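Kaijage Chamber Players
Progress report to the Adton Fund, second period
Prepared by Ida Bauerfeind, general manager
4th May

You asked us to keep this shorter than the last one. So did our own board, with more feeling.

The season in Flerkuvthorpe is on schedule, if you allow for the fact that we have rewritten the schedule. Four of the six concerts have taken place. The December program (Brahms and a new quintet) drew 64 people on a night when the heating gave out before the slow movement, and I would like it noted that most of them came back after intermission. The clarinetist played in gloves with the fingertips cut off and has since sent us an invoice for the gloves. We paid it out of hospitality.

The school workshops are the part that has gone better than we promised. We budgeted for 26 sessions and have delivered 30, mainly on account of a music teacher who kept booking us and whom we were too flattered to refuse. The extra sessions cost us travel and one cello string.

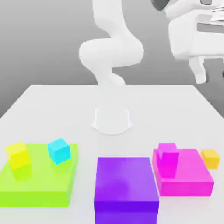

Ticket income is behind. We set the target in a hopeful mood and priced the back rows as if they had legroom. From the next concert on, those seats will be cheaper, and there will be 40 fewer of them, as the hall wants its storage space back.

The commission from the Ondoton residency is late. The composer has delivered two movements and a long letter about the third. The players like the first movement very much and describe the second as "readable." We have moved the premiere to the closing concert, and the printer has been told, twice.

Piano tuning is over budget and will stay there. The instrument is older than the hall and has opinions about damp. I'd ask your permission to move the unspent recording money across, seeing that we can't very well record it in its present condition anyway.

Still to come: two concerts, the rest of the quintet, and accounts in the format you prefer.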